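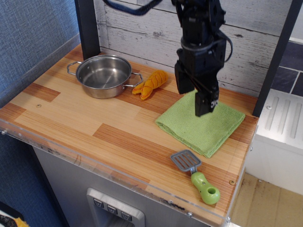
Figure 1. Gripper over the folded towel, with pot and spatula on the same counter.

Robot Learning Lab, Unit 3: Gathering Demonstrations
Course notes, September 2022
Notes by Tania Begum, with corrections from Wael Radwan

What this unit covers

In Unit 2 you trained a small policy on data that was handed to you. In this unit you gather the data yourselves. The policy will copy what it is shown, including the parts you did not mean to show it, so most of the work is in deciding what to record and keeping it consistent.

A few terms, used the same way in all the remaining units:

Episode - one recording, from the start command to the stop command.
Observation - the camera image plus the joint readings at one time step.
Action - the command sent to the arm at that time step.
Task label - the short sentence stored with the episode.

The task

Each group works at the toy kitchen. The task for this unit is "pick up the towel and put it down on the left side of the counter." Grasp the towel near its center, lift it clear of the other objects, move left, lower, open the gripper. The towel starts folded. If it comes open during an episode, finish the episode and fold it again before the next one.

Each group records 66 episodes. Of these, 18 are set aside for checking and must not be used in training. Pick them by drawing episode numbers with the script in the Granudlow folder. Do not pick them by eye.

Other objects on the counter

The towel should not be alone on the counter. A policy trained with one object in view tends to fail when a second one is added, and the tests in Unit 4 all use several objects. Leave other items out and move them between episodes. Small shifts count. Turning the spatula by a quarter turn is a change worth recording, and so is sliding the pot a little toward the back.

Keep the handles of the pot clear of the path of the gripper. The arm has no force sensor and will keep pushing.
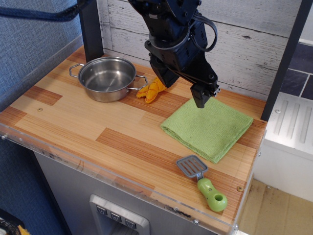 Figure 2. Same counter, arm above the towel. Compare the approach with Figure 1.

Approach and grasp

Cloth is harder to grasp than a rigid object of the same size. The fingers have to go low enough to take in some of the fabric but must not press hard into the counter. Come down slowly over the last part of the approach. Operators who rush this part produce episodes where the gripper closes above the towel, opens, goes down and closes again. One or two of these in a set do no harm and may even help the policy recover from a miss. If a third of your set looks like that, the policy will learn to miss first.

Do not pause above the towel while you think. Long pauses give you many time steps with almost the same image and an action close to zero, and a policy trained on them may stop there and stay. Plan the motion before you give the start command.

Labels

Type the label in Emis before recording. Use plain verbs and the name of the object: "put the towel on the left side of the counter." Last year's set had "cloth," "rag," "towel" and "green thing" for the same object. Hongmei Guo spent most of October cleaning it up. Varied wording is useful later on, but we add it in a separate step, from a list.

What to keep and what to throw out

Keep an episode if the towel ends up where the label says, even if the motion was clumsy. If the towel was dropped, mark the episode as failed and keep the file. Delete an episode only if the recording itself is bad: missing images, a frozen joint reading, or a hand in view of the camera.

Sharing the station

Two people per session, one operating and one resetting. Switch halfway through. Two operators move differently, and we want both styles in the set - write the operator's initials in the log so they can be separated afterward. Booking is through Peiyu Kong.

To hand in

The episode files, the log, and one page on what you varied and what you held fixed. Give the number of failed episodes. Groups using the Woldemariam loader should state the version.

Questions on the arm go to Sotiris Athanasiadis. Questions on grading go to Tania.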